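Chopstick Rest

Last updated: October

A chopstick rest is a small object, usually no longer than a finger, that holds the tips of a pair of chopsticks up off the table between bites. I've been keeping this entry going on the Osley tableware pages for a while now, and it has grown well past the short note I meant to write (sorry, I like these things a lot!).

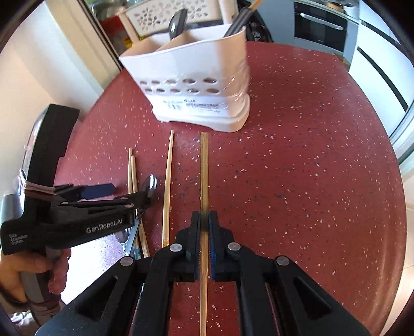
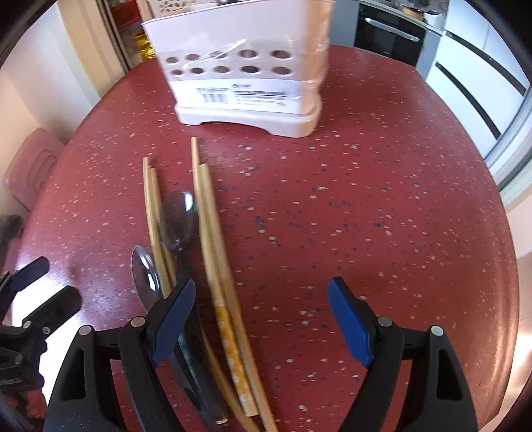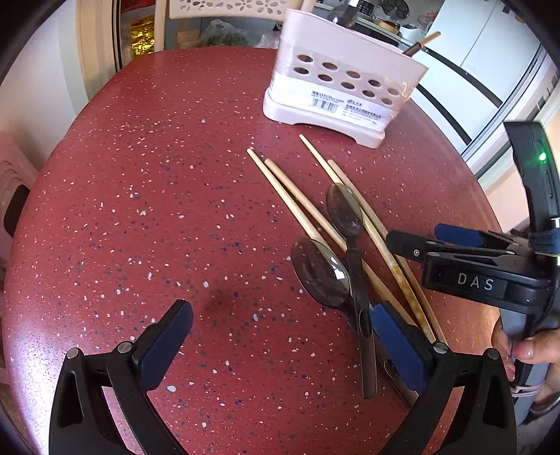
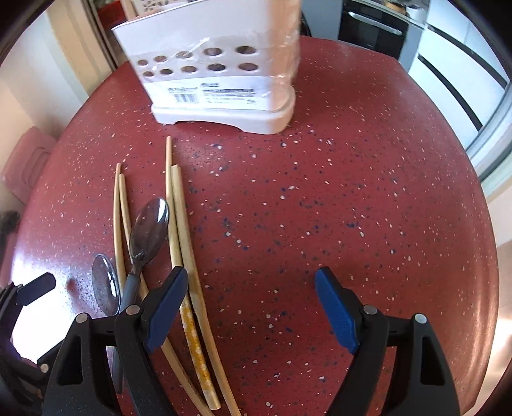

The basic job is simple. You eat with one end of the stick, and that end shouldn't touch the table, and the table shouldn't get sauce on it either. A plain bamboo or light wooden chopstick like the ones on the red speckled tabletop is thin and fairly light, so it doesn't need much to hold it up, and almost anything with a dip in it will work. I've used a folded paper sleeve, a peanut shell and once a wine cork cut the long way. The cork was the best of them.

Rests are used in Japan, China and Korea, among other places, though not in the same way everywhere. In Japan the rest usually goes in front of the diner, with the chopsticks lying sideways across it and the tips to the left. In China the sticks more often lie to the right of the plate and point away from you. Korean tables set a spoon next to the chopsticks, so you'll often see a wider rest there with 2 dips in it – one for the spoon and one for the pair. If you only buy one kind, I'd get the wide kind, because it does everything the narrow kind does and it doesn't tip.

Materials

Most rests sold today are glazed pottery or porcelain. After that come wood, bamboo, glass, metal and plastic. Glass looks lovely and slides all over a bare table, so I keep mine for cloth. Pewter and cast iron stay put, but iron needs drying right after washing or it leaves a rusty ring (ask me about my good napkins). Stone ones turn up too, often just a river pebble with a groove ground into it, and they're a nice first project if you own the right tools.

Shapes

There are more shapes than I could ever list. Pillows, bridges, beans, fish, leaves, radishes, sleeping cats, knots. Seasonal ones are a whole habit of their own in Japan, with blossoms in spring and maple leaves in fall. The pottery at Cenbridge makes a plain bridge shape that I use every day, and Zistach does a bean that looks great in photos but is too shallow for square sticks, which roll right out of it. I wrote to them about that.

Collecting

Rests are cheap, small and easy to store, so people who start collecting tend to end up with a lot of them. The Ó Conaill collection, the biggest I've seen in person, has 1,501 rests in flat drawers, and around 90 of them are fish. I have far fewer and already can't close the drawer. Egg cartons work well for the small ones, and the long wide ones fit nicely in an old pencil box with a strip of felt along the bottom.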